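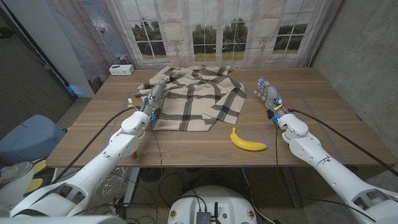
4. Setting up in the kitchen

Now for the fun part! The Prolow dehydrator is happiest on a table or worktop with a bit of breathing space, and once it has a home you can have your first batch of fruit going within the hour.

4.1 Finding a good spot

1. Choose a flat, steady surface within reach of a wall socket.
2. Leave a gap of 300 mm behind the back panel. Warm, damp air comes out there and needs somewhere to go.
3. Move tea towels, paper and anything else light well away from the vents.
4. Slide the crumb sheet into the lowest runner, shiny side up, until it clicks.
5. Plug in. The display shows two dashes when the machine is ready.

CAUTION: Do not run the dehydrator inside a cupboard or under a low shelf, even with the doors open.

4.2 First run (empty)

1. Fit all the trays and close the door.
2. Turn the dial to HIGH and press START.
3. Let it run for 2 hours with a window open.

You may notice a faint warm smell. It fades, and you only have to do this once.

4.3 Your first batch: banana chips

We love bananas for a first go — they are cheap, forgiving and completely delicious. Pick ones that are yellow all over. Very spotty fruit tastes wonderful but sticks to the mesh like glue.

1. Peel the bananas and weigh out 400 g.
2. Cut into even slices, as thick as a pound coin or a touch more.
3. Dip in lemon juice if you want to keep the colour pale (we often skip this).
4. Lay the slices out so that none of them touch.
5. Set the dial to FRUIT and the timer to 8 hours.
6. Swap the top and bottom trays halfway through.

Note: Chips stay bendy while warm. Take one out, let it cool for five minutes, then try to snap it. If it folds, give the batch another hour and test again!

4.4 Storing

Cool the chips fully before you put them away. The Grullum jar (part 252, sold separately) holds a full batch, though any clean jar with a tight lid will do. Check it the next morning: misting on the glass means the fruit needs more drying.

For cleaning the trays and mesh, go to section 5.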